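Home Shop Tea Kettles Journal Contact
Search the shop... Go

The Olleck stovetop kettle

I've been selling kettles from my little shop in Kostbridge for 8 years now and the Olleck is the one I take home with me. Mine lives on the back ring and gets used more than 60 times a month (I drink a lot of tea, and so does everyone who comes through my door!).

It's enamelled steel, holds 2 litres, and comes in cream or a dark green called Irnach. The green is lovely but it does show limescale round the lid, so if you're in a hard water area I'd go for the cream. The handle folds flat to one side and the knob on the lid is beech. Please don't put it in the dishwasher, the beech goes grey and furry and I can't get spare knobs any more.

Does it whistle? Yes, and quite a low note, more like a ferry than a train. You can flip the whistle up if there's a baby asleep. It works on gas, electric and solid fuel. Induction is fine too as long as your ring isn't a huge one, as the base is fairly narrow and some hobs won't notice it's there.

Pouring is where it beats the older model for me. The spout was made longer in June and it no longer dribbles down the front when it's full to the brim. If you bought the old one from me and it drives you mad, drop me a line and I'll knock a bit off a new one.

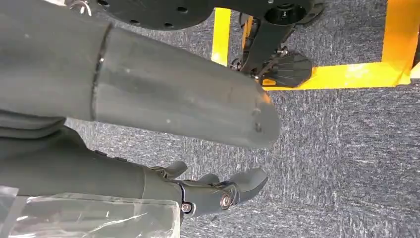 Descaling is easy enough: half water, half white vinegar, bring it up to the boil, leave it an hour and rinse it twice. I do mine on a Sunday night and still forget half the time. Don't scrub the inside with wire wool, and don't let it boil dry, or the enamel will craze.

Price is £81 with postage. I wrap them in far too much paper and they go out the next working day.

Eluned Gronow

Comments

Marged: Had the green one since spring, very happy. Does the beech need oiling?

Eluned Gronow: A wipe of any food-safe oil now and then, Marged, whenever it looks thirsty.

Li: Mine arrived with a tiny chip under the handle, replaced without any fuss. Thank you!

PeteW: Is there a smaller one coming? There's only me.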